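Robot Cell Safety and Fault Analysis
Unit 4 – Snagged cables and the protective stop that came late
Notes: Anca Roman

Print this page | E-mail this page

The fault covered in this unit occurred on run 454 of the disassembly cell at Pritari. The task was to grip a cable connector inside a desktop computer and pull it straight up. The fingers closed on the connector and on one neighboring wire. During the lift the wire went tight against the drive cage, and the arm kept pulling. The protective stop came 1331 ms after contact force first passed the planned limit of 34 N.

The log shows two separate errors. The force limit had been set for an empty gripper and was not reset after the tool change in July. The grasp check compared finger opening only, and a connector plus a thin wire falls within its tolerance.

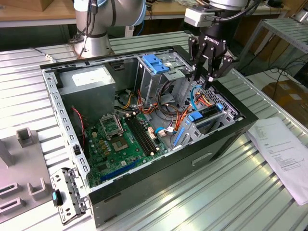

Fig. 1. Two-finger gripper over the cable bundle near the drive bays.

Loose cables have no fixed position. A path that clears the metal parts can still catch a wire, and a collision model built from the case drawing will not show it. Marius Grecu's revised program adds a short test lift of 4 mm at low speed. If force rises faster than expected, the fingers open and the arm holds position.

Recovery after a snag:
1. Do not resume the program. The stored motion continues the pull.
2. Confirm that the stop is latched.
3. Open the fingers from the pendant, with hands outside the case.
4. Free the wire by hand only after the arm is locked out.
5. Record force, finger opening and tool setting before reset.

For the next session, read the force log and mark where the test lift would have ended the run.

Related items
Unit 3 – Tool changes and payload settings
Unit 5 – Shared workspace between two arms
Lab sheet: Reading the Nostar force log
Case note: Dropped part at Poter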